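4.2 What people mean when they say a fabric is "dark grey"

I should say up front that this section took me longer than the other ones, mostly since I went into it thinking colour words were the easy part. In section 3 I talked about how second-hand clothing listings get written, and who they get written for. Now I want to look at the words themselves, and at grey in particular, which turned out to be the messiest colour in the whole collection.

A quick reminder of what I was working with. The Usalance listings are the bigger set, 2000 of them, all written by people selling their own clothes and household linens. The Congate set is much smaller and comes from a single consignment shop where the staff fill in a form with a drop-down for colour and a free box underneath. I read every listing in both, and yes, my eyes hurt by the end of it (I do not recommend doing this in April with hay fever).

The first thing I noticed is that sellers almost never stop at "grey". They'll write charcoal, slate, ash, dove, pewter, smoke, gunmetal, heather, storm, and my personal favourite, "wet footpath". The Congate staff had to pick one of the drop-down colours, and then a lot of them went straight to the free box and argued with it. You get entries like "GREY – but really more of a black" or "BLACK, reads charcoal in daylight". I love these. Somebody has been told to choose, has chosen, and has then filed a complaint.

Charcoal is the word that does the most work. In the older trade catalogues I looked at for section 2, the earliest being from 1905, dark greys tend to be tied to a kind of cloth: a worsted, a flannel, a suiting. You wouldn't say the colour without saying the cloth. In the Usalance listings that link has come loose, and charcoal gets used for cushion covers, leggings, tea towels, a dog coat. What has stayed is a feeling that charcoal is a bit more serious than dark grey. Sellers asking a higher price seem to like it, though I'd want a much better pricing sample before I put any weight on that.

Then there's the trouble of folds. Any dark cloth that isn't lying flat is several colours at once, and the sellers know it. The part that catches the light goes one way and the creases go nearly black. Have a look at Figure 6 and try to settle on one word for all of it.
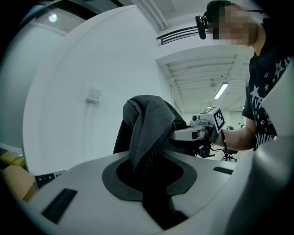 Page last changed: April, 4:40 pm

Figure 6. Dark charcoal-grey cloth, bunched and folded, on a light-grey surface. Note the finely textured, dotted weave on the right-hand fold and the deeper tone of the portion falling behind.

My own answer changed depending on which bit I was looking at. The broad fold down the front is charcoal, no argument. The darker portion at both sides I'd have called black if it had been a separate piece. And the dotted weave complicates things again, as a texture like that can make a colour seem softer than it would on a smooth cloth.

Sellers have a few ways of handling this. The most common is the hedge: "dark grey/black", with a slash, leaving the buyer to sort it out. The second is what I've been calling the daylight clause, where the writer gives one colour for indoors and another for outdoors. The third is comparison with an object, which is where the wet footpath comes in, along with "the colour of a good frying pan" and "like a school jumper that's been washed a lot". These comparisons are my favourite part of the data and also the hardest to code. Does the school jumper one tell you about colour or about wear? I ended up coding it as both, and I've marked it in the appendix so anyone who disagrees can pull it out.

I also found that texture words and colour words travel together much more than I'd expected. "Marle" is the obvious one. Strictly it's a yarn effect, a mix of shades in the one yarn, but lots of sellers use "grey marle" as though it were simply a lighter grey, and a few use it for cloth that they also describe as plain. "Heather" does the same job in the listings from North American sellers. There's a whole family of words like this (flecked, speckled, pepper, salt-and-pepper) and they slide back and forth between what the surface is doing and what the colour is.

For the coding I followed the scheme in Lapiņa, with two changes. I added a category for colour words that depend on light, and I merged "shade" and "tone", which I could never tell apart reliably. When I went back and recoded 40 listings a month later, the merged category was much steadier. The category I still struggle with is the one for mood words. "Stormy grey" is easy enough. "Moody grey" I can live with. "Sensible grey" nearly finished me off.

One small thing on spelling, as a reader of an earlier draft asked. I kept both "grey" and "gray" exactly as sellers wrote them and counted them as the same word. Some writers use both in one listing, I suspect so that it comes up in either search. The Siter search tool treats the two as different words unless you tell it otherwise, so anyone repeating this should check their settings before they run anything. I didn't, the first time, and had to redo a whole afternoon's work.

What I can't tell from listings is whether any of this matters to buyers. A person might choose a coat because it's called slate, or they might scroll straight to the photos and never read the word at all. There are no returns data in either set and no buyer comments in the Congate one. The Usalance comments are mostly questions about postage, pets and pockets, with colour coming up now and then in the form "is it more blue in person?" – and the seller's answer is nearly always "a little bit".

That "more blue" question deserves its own treatment, and it gets one in 4.3, where I look at the undertones people report in dark cloth and the fights they have over navy.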